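Learning to Sleep Again in a Small Town

When I came to Polldale to talk with Ilze Sakalauskas, she asked me first how I slept. I told her the truth, that I slept badly, in the train and also before the train. She nodded and wrote it in her notebook, as if I was the one being interviewed.

Ilze runs an evening course for people who can't sleep. It meets in the reading room of the old school, at seven in the evening, and it lasts four weeks. There is no medicine and no special equipment. People bring a pen and a paper diary, where they write when they went to bed, when they got up, and how they felt at noon.

"The diary is the most boring part and the most important," she told me. "People come and say, I did not close my eyes for one month. I believe them that it feels so. Then we look at the diary together, and we see the night was broken in pieces, but there were pieces."

She was a night nurse for many years before this. She worked two weeks of nights, then went back to days, and her body never understood what was wanted from it. At the worst time she was lying awake until the birds started, and she was angry at the birds.

"I was going to bed at nine because I was so tired," she said. "It was my big mistake. I gave myself ten hours to be awake in the dark. My mother did the same all her life, and I thought it is simply how our family is made."

What helped her was to go to bed later. She moved the hour to midnight and kept the same hour for getting up, also when the night was terrible. The first days she walked into doors. After some time the sleep became shorter but in one piece, and then slowly it became longer. She repeats to everybody that they should speak with a doctor before they try this, especially if they drive for work or have other illness.

I asked her about the bed itself. I expected advice about mattresses, but she has little to say about them. She thinks a bed should be pleasant to look at and that it should be used for sleeping. She does not like when people eat there, answer letters there, or lie there on a free afternoon and worry about money.

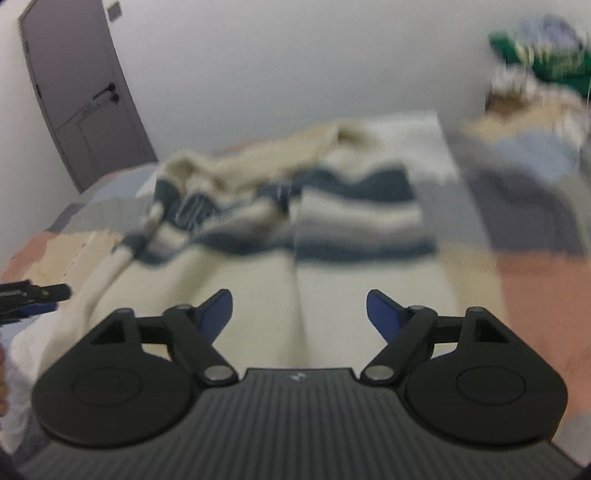

Gediminas Butkienė does not agree with her about the afternoons. A short rest after lunch never spoiled a night for him, he told me, and he would not give it up for any course. He finished all four weeks, he filled in the diary until the last page, and he kept the nap the whole time, with the alarm set for 20 minutes.

Ilze knows about this nap. "He wrote it down, so I can't be angry," she said, and she laughed. "For him it works. For me, if I sleep at three o'clock, I am finished until the next day. I tell people to take it away for the time of the course and then to see. If they want, they can put it back."

She is more strict about clocks. If you wake up at night, she says, you should not look what time it is. In her own bedroom the clock is turned to the wall. Pramila Vashisht, who was in the course in October, put hers in the kitchen, inside the bread box, and could still hear it. Finally she bought a quieter one.

And if the sleep does not come back? Then Ilze gets up. She sits in a chair with a weak lamp and reads something she has read before. "A new book is dangerous, you want to know the end," she explained. "I have one about growing pears. I don't have even one pear tree."

Her groups are never large, and she wants to keep it so. A larger town asked her to come and speak to 45 people in a hall, with a microphone. She went one time and did not enjoy it. People don't say in a microphone that they are afraid of the evening, she told me, but in a small room somebody says it already in the first week, and the others start to breathe.

Before I left, she gave me an empty diary page and showed me where to write the hour of getting up. I filled in the first line on the train home.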